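Operators wanted, remote robot teaching (part time)

Fladus is looking for people to drive robot arms by remote control and show them simple jobs, over and over, so the software can learn from it. Work is in our simulator for now. Real arms at the Ultmont site from March.

What you'd do
Log in, pick up the controller, run the task on your list. Reach, grip, lift, put down. Reset and go again. Up to 300 runs a week once you're up to speed. Bad runs get flagged, not deleted, we want those too.

Who we want
Steady hands. Patience, lots. Gaming or crane experiance nice but not needed. No coding. Must be 18+ and OK with looking through the gripper's own view for long stretches, some people get queasy.

Hours and pay
Shifts are 2 hours, pick your own slots. Paid per shift, training shifts paid the same. Controller and headset on loan, you send them back when you finish.

How to apply
Short email to the Bedoya project desk, subject line "operator". Say when your free and what computer you have. No resume please. Apply by Oct 18, 2021. We'll send a login for a short tryout in the simulator, gripper starts open over the tile surface.

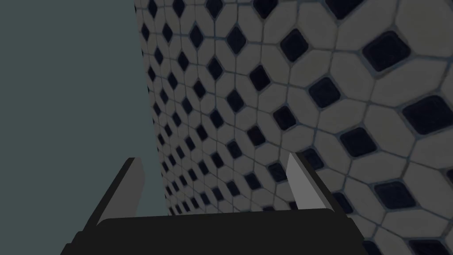 After the tryout
We reply to everyone, yes or no. If yes, you get a contract and a start slot.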